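Brostatley Allotments – members meeting, March
Started 7:25 pm, 17 present. Last minutes agreed, no changes.

Water. Bill from Kerr came in at $432, up again. Meter read twice, same figure both times. Pay it, then ask about the leak by the lower gate. Hoses off by dusk please.

Shed. Shelves or wall baskets still undecided, Liketti quote not in yet. Seed packets can't stay on the floor, mice got the beans agian.

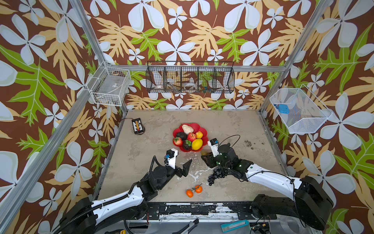
One member asked whether the seed swap could move to the church hall instead, as the shed is too cramped for it and the light is bad after six. Hall is $25 for the evening. Agreed to try it once.

Compost. Bastia can deliver 2000 lb, needs the track clear – no cars past the tap that morning. Sign up sheet on the door.

AOB. Gate code changing, new one by text. Plot fees due end of month, remidners going out.

Closed 8:40.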